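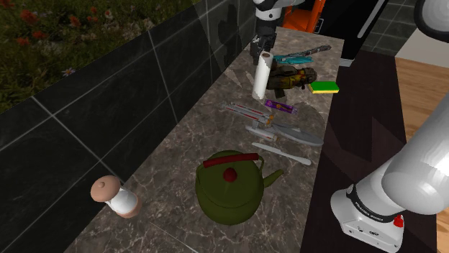 My tip for anyone teaching an arm to clear a kitchen counter: sort out your planner before you touch the grasping code! I run mine in simulation with Namo, and I used to let it pick whatever was closest. Bad idea — it kept planning straight through the kettle handle. Now I pad tall things by 2 cm, plan those first, and leave flat stuff like a knife or a sponge for the end. Failed plans dropped from 168 to 13 over the same set of layouts (I did a little dance). Oh, and save your random seeds, or you'll never get a bad run back.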